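Dye notebook, October 31, 2019
Indigo vat, second try 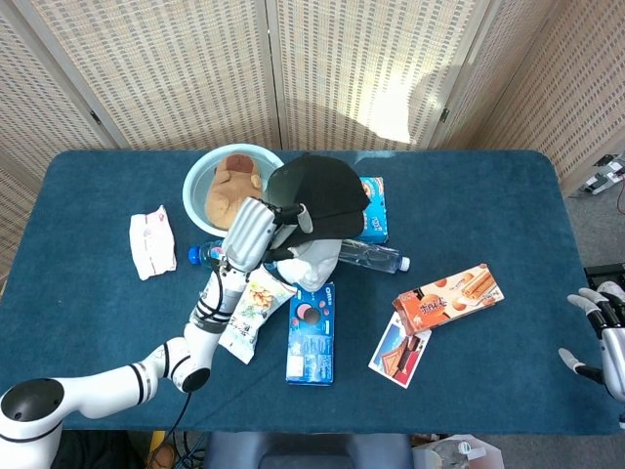
Black cap on the white mannequin head, blue basin behind it.

OK so the vat is finally behaving! Checked it first thing and the surface had that coppery skin on it, with a good clump of foam in the middle. Under the skin the liquid is yellow-green, a lot like weak pea soup. pH paper says somewhere between 10 and 11 (I can never decide which square it matches, Lucero always reads it higher than I do).

Recipe as mixed: 23 g indigo, the Trerkden powder, wetted out with a splash of warm water and shaken in a jar with marbles. Lime and fructose as in the August batch. I bumped the fructose up a little and I think that's what did it.

Cotton swatches, 4 dips each, ten minutes under and ten in the air. Dip one came out so pale I nearly gave up. By the last one we had a proper denim blue, maybe a touch gray. The linen took it faster, and the wool I didn't even try, too much lime for wool.

Total cloth scoured: 292 g dry. Duván, please don't use the dish soap again for scouring, it left streaks on the whole August lot and I'm still mad about it.

Still to do: vinegar rinse on the linen, label swatches before they all look the same, ask Maksym if he has the other stainless pot. Vat is covered and wrapped in the old quilt, do NOT stir before Monday.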